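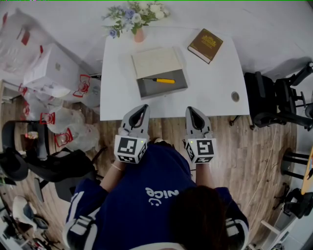 Sáb 28 de diciembre — jornada de puertas abiertas

Apunto esto antes de que se me olvide, que hoy ha sido un no parar. Vinieron los de Dorirov con Beat Wyss a la cabeza y al final se quedaron toda la mañana (yo había reservado la sala hasta las once, en fin).

La demo de la caja fue la que más gustó. Pinza en cada mano, destornillador, caja abierta, y a repetir. Xiuying Yuan explicó los cubos de marcadores mucho mejor que yo en septiembre, y esta vez sin diapositivas. Leopold preguntó si se puede trabajar con guantes debajo — no lo hemos probado nunca, queda pendiente.

Llevábamos 1.286 episodios guardados al abrir la puerta y los visitantes añadieron 47. Habrá que revisarlos uno a uno, porque más de uno cerraba los dedos de golpe y luego se quedaba charlando con la pinza en alto. ¡Pero qué ganas le ponían!
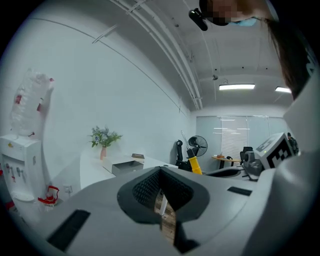 La mesa de la demo vista desde la pinza, con el jarrón rosa al fondo.

Para Mingxuan: la sincronización entre las dos manos hay que mirarla en los últimos 5 episodios, me sale un salto raro al principio de cada uno. Puede ser el reloj, no lo sé.

Genalyn quiere repetir la visita con la gente de Cillton. Le dije que sí, pero con turnos y con la hoja de inscripción hecha de antemano.

Falta: cargar baterías, copiar lo de hoy al disco grande, contestar a Beat.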